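태양열 온수 보조 가열 장치 문의 2842번: 저녁 시간 온수 온도 저하 및 펌프 반복 정지
상태: 모니터링 중
제품: Clirnness 태양열 축열 온수 시스템 (지붕 집열판 직렬 연결형, 전기 보조 히터 포함)
제어기: Prenent 온도차 제어기
접수일: 2022년 5월 21일

문의 내용 (고객 작성)

안녕하세요. 늘 친절하게 답변해 주셔서 감사한 마음으로 글을 남깁니다. 저희는 작년 7월에 지붕에 집열판을 올리고 기존 온수 배관 앞쪽에 축열조를 붙여서 쓰고 있습니다. 설치하고 나서 가을까지는 정말 만족스러웠고 이웃에게 자랑도 많이 했어요. 겨울에는 보조 히터가 꽤 돌았지만 그건 설치 기사님이 미리 말씀해 주신 부분이라 그러려니 했습니다.

그런데 봄이 되어 햇볕이 좋아졌는데도 저녁 설거지 할 때쯤이면 물이 미지근합니다. 낮에 제어기 화면을 보면 집열판 온도는 높게 나오는데 축열조 아래쪽 온도는 거의 그대로이고, 순환 펌프가 돌다가 멈추고 조금 있다 또 돌다가 멈추고를 반복합니다. 소리로도 알 수 있을 정도예요. 윙 하다가 뚝, 또 윙 하다가 뚝. 처음에는 제가 예민한가 했는데 식구들도 다 들린다고 합니다.

제가 해 본 것은 이렇습니다. 제어기 전원을 껐다가 켜 봤고, 펌프 옆 밸브가 열려 있는지 확인했고, 보조 히터 예약 시간을 한 시간 앞당겨 봤습니다. 히터를 앞당기니 물은 뜨거워지는데 전기요금이 걱정되어 하루 만에 원래대로 돌려놓았습니다. 보조 히터는 3000W짜리입니다. 태양열을 쓰려고 단 것인데 전기로만 데우고 있으면 조금 속상하잖아요. 어디부터 보면 좋을지 알려 주시면 정말 고맙겠습니다.

1차 답변

자세하게 적어 주셔서 정말 감사합니다. 펌프 소리까지 적어 주신 덕분에 저희가 짐작할 수 있는 범위가 많이 좁혀졌습니다. 물이 미지근해서 저녁마다 불편하셨을 텐데 바로 도움을 드리지 못해 죄송한 마음입니다.

집열판 온도는 높은데 축열조 온도가 오르지 않고 펌프가 짧게 돌다 멈춘다면 저희는 보통 두 군데를 먼저 봅니다. 하나는 집열판에서 내려오는 배관에 공기가 차서 열매체가 제대로 돌지 못하는 경우이고, 다른 하나는 축열조 하부 온도 센서가 제자리에서 빠져나와 배관의 뜨거운 쪽 온도를 읽는 경우입니다. 겉으로 나타나는 증상이 꽤 비슷해서 화면 숫자만 보고는 저희도 헷갈릴 때가 있습니다.

번거로우시겠지만 맑은 날 낮에 다음 값을 적어서 이 문의에 그대로 이어서 올려 주세요.

펌프가 돌기 시작할 때의 집열판 온도와 축열조 하부 온도
펌프가 멈출 때의 같은 두 온도
순환 배관 압력계의 바늘 위치 (펌프가 멈춰 있을 때)
제어기 메뉴의 기동 온도차와 정지 온도차 설정값

압력계는 펌프 뭉치 왼쪽이나 위쪽에 달려 있습니다. 혹시 못 찾으시면 억지로 덮개를 열지 마시고 말씀만 해 주세요. 배관은 낮에 아주 뜨거우니 손으로 만져서 확인하지 않으시는 게 좋겠습니다.

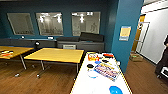 Isah 온수설비 고객지원팀

고객 회신

답변 감사합니다. 오늘은 구름이 하나도 없어서 점심 먹고 나서 의자를 하나 가져다 놓고 제어기 앞에 앉아 있었습니다. 적은 것을 그대로 옮깁니다.

설정값은 기동 온도차 8도, 정지 온도차도 8도로 되어 있습니다. 혹시 제가 잘못 읽었나 싶어서 메뉴를 나갔다가 다시 들어가 봤는데 똑같습니다. 설명서를 찾아보니 두 값은 다르게 두라고 되어 있네요. 저는 이 메뉴에 들어간 기억이 없는데, 겨울에 정전이 한 번 있고 나서 화면이 초기 화면으로 돌아갔던 적은 있습니다. 그때 날짜와 시간을 다시 맞추면서 뭔가를 눌렀을지도 모르겠어요. 워낙 버튼이 작아서요.

펌프는 설정된 온도차가 되면 돌기 시작했다가 차가운 물이 집열판 쪽으로 올라가면서 금방 멈췄습니다. 압력계 바늘은 초록색 구간 아래쪽 끝에 걸쳐 있습니다. 구간 안인지 밖인지 애매해서 안경을 쓰고 다시 봤는데도 애매합니다. 집열판에서 내려오는 배관 쪽에서는 가끔 꼬르륵하는 소리도 납니다.

아, 그리고 축열조 센서 선은 단열재 안으로 들어가 있어서 빠졌는지 아닌지 밖에서는 잘 모르겠습니다. 단열재를 벗겨 봐도 되는 건가요?

2차 답변

의자까지 가져다 놓고 봐 주셨다니 감사하고 또 죄송합니다. 적어 주신 내용이 아주 큰 도움이 되었습니다.

펌프가 반복해서 멈추는 것은 설정값 때문일 가능성이 가장 큽니다. 기동과 정지 온도차가 같으면 펌프가 돌기 시작하자마자 정지 조건에 걸리게 됩니다. 정지 온도차를 2도로 낮추어 주세요. 순서는 다음과 같습니다.

메뉴 버튼을 길게 누릅니다.
설치자 설정에서 순환 제어를 고릅니다.
정지 온도차를 2로 바꾸고 확인을 누릅니다.
첫 화면으로 나온 뒤 메뉴에 다시 들어가서 값이 저장되었는지 봅니다.

마지막 단계를 건너뛰는 분이 많으신데, 확인을 짧게 누르면 저장되지 않고 예전 값으로 돌아가는 일이 있습니다. 기동 온도차는 지금 값 그대로 두시면 됩니다.

압력이 낮은 것과 꼬르륵 소리는 따로 보아야 합니다. 배관 안에 공기가 조금 남아 있는 것 같은데, 공기빼기와 열매체 보충은 직접 하지 마시고 방문 점검으로 진행하겠습니다. 안에 든 것이 수돗물이 아니라 부동액이 섞인 열매체이고, 집열판 쪽은 한낮에 증기가 나올 수 있어서 위험합니다. 기사님이 아침 일찍 방문하도록 일정을 잡아 두겠습니다. 해가 높이 뜬 뒤에는 작업을 시작할 수 없어서 조금 이른 시간이 되는 점 양해 부탁드립니다.

단열재도 벗기지 말아 주세요. 방문 때 센서 위치까지 함께 보겠습니다. 그때까지는 보조 히터 예약을 평소대로 켜 두시고 쓰셔도 괜찮습니다.

고객 회신

설정 바꿨습니다! 처음에는 정말로 저장이 안 되어서 다시 했습니다. 말씀 안 해 주셨으면 그냥 나올 뻔했어요. 바꾸고 나서 펌프가 훨씬 오래 돌고, 저녁에 보니 축열조 온도도 전보다 올라 있었습니다. 꼬르륵 소리는 그대로입니다. 방문은 이른 시간도 괜찮습니다. 저희는 새벽부터 다 깨어 있는 집이라서요.

방문 점검 기록

축열조 하부 센서: 센서 홈에서 조금 빠져나와 있어 끝까지 밀어 넣고 고정 클립 교체
순환 배관: 집열판 출구 쪽 공기빼기 밸브에서 공기 배출 확인
열매체: 보충 후 압력계 초록색 구간 중앙
팽창탱크: 공기실 압력 정상
배관 이음부: 누설 흔적 없음
제어기: 기동 및 정지 온도차 확인, 날짜와 시간 확인
보조 히터: 작동 정상, 예약 시간 변경 없음
부품: Tima 센서 고정 클립

기사 메모. 공기를 뺀 뒤 펌프를 연속으로 돌렸을 때 소음이 없었습니다. 집열판 유리 표면에 꽃가루가 꽤 앉아 있어 고객님께 말씀드렸고, 비가 오면 대부분 씻겨 내려가니 지붕에는 올라가지 마시라고 안내했습니다. 축열조 옆에 쌓아 두신 상자는 공기빼기 밸브를 가리지 않게 조금 옮겨 두었습니다.

3차 답변

점검 때 이른 시간부터 문을 열어 주시고 기사님께 보리차까지 챙겨 주셨다고 들었습니다. 진심으로 감사드립니다.

점검 결과를 보면 원인이 겹쳐 있었습니다. 정지 온도차 설정이 펌프를 자꾸 멈추게 했고, 배관의 공기가 열 전달을 방해했고, 센서까지 살짝 빠져 있었으니 저녁 물이 미지근할 만했습니다. 설정값이 바뀐 이유는 정전 뒤 초기화로 보이지만 제어기에 기록이 남아 있지 않아 확실하게 말씀드리기는 어렵습니다. 혹시 다음에 또 정전이 있으면 시간을 맞추실 때 정지 온도차도 한 번 같이 봐 주세요. 값을 종이에 적어 제어기 옆에 붙여 두시는 분들도 계십니다.

보충 직후에는 남은 공기가 모이면서 압력이 조금 내려갈 수 있습니다. 바늘이 초록색 구간 안에 있으면 그대로 쓰시면 되고, 구간 아래로 내려가면 이 문의에 바로 글을 남겨 주세요. 새로 접수하지 않으셔도 저희가 이어서 봅니다.

여름에 며칠씩 집을 비우실 때는 휴가 모드를 켜 두시기 바랍니다. 온수를 쓰지 않으면 축열조가 금방 차고 집열판이 과열될 수 있는데, 휴가 모드에서는 밤에 펌프를 돌려 열을 조금씩 내보냅니다. 밤에 펌프 소리가 나더라도 고장이 아닙니다.

고객 회신

네, 종이에 적어서 붙여 놓았습니다. 글씨를 크게 썼어요. 어제는 보조 히터가 한 번도 켜지지 않았는데도 저녁까지 물이 뜨거웠습니다. 꼬르륵 소리도 없어졌고요. 압력계는 당분간 아침마다 보겠습니다. 한 가지만 더 여쭤 보면, 휴가 모드를 켜면 보조 히터 예약도 같이 꺼지나요, 아니면 제가 따로 꺼야 하나요?

4차 답변

좋은 소식 들려주셔서 저희도 기쁩니다. 보조 히터 예약은 휴가 모드와 따로 움직이므로 직접 꺼 주셔야 합니다. 제어기 첫 화면에서 히터 그림이 있는 버튼을 한 번 누르시면 예약이 멈추고, 돌아오셔서 다시 누르시면 원래 시간대로 작동합니다. 압력 확인이 끝날 때까지 이 문의는 열어 두겠습니다.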